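Open Days Should Be Slower

I went to the open day at Horrocks in July expecting to be bored by speeches and impressed by machines. I got it the other way around. The speeches were short and fairly good. The machines were fine, but they were shown so badly that most people left knowing no more than when they came in.

The first hall had the Vultano arms stacking boxes at full speed behind a fence. People watched for a minute, took a video and moved on. There was nothing to ask. It worked, it kept working, and the man at the rope had a sheet that said 2000 cycles without a stop. I don't doubt it. I just couldn't do anything with the number.

The kitchen room was better, and it drew the smallest crowd. The robot there, Iva, has two arms with full hands on them, and the job was the kind anyone who keeps house has done thousands of times: a drawer, a bottle, a couple of small canisters. I stayed for 17 minutes. I would have stayed longer if the staff hadn't kept waving us along to Gider and the gift table.

What I liked was that I could judge it. I don't know what a good box stacker looks like, but I know how I hold a bottle and where I put my other hand while I do it. A child next to me was copying the arms. That is worth more to a visitor than any fence and any sheet.

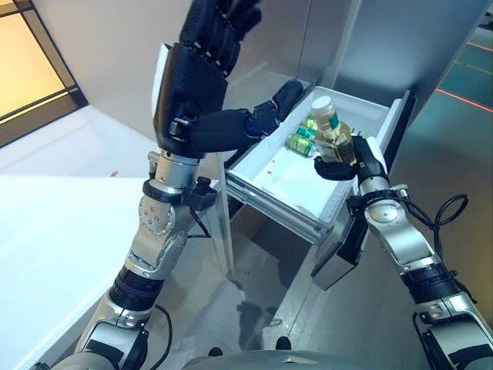 Tegan Ruddock disagreed when I put this to her on the bus home. Her view was that slow household work makes people think the whole field is slow, and that a company paying for an open day has every right to lead with its fastest machine.

She has a point about who pays. I still think they should swap the rooms next year, and put 3 or 4 chairs in the kitchen.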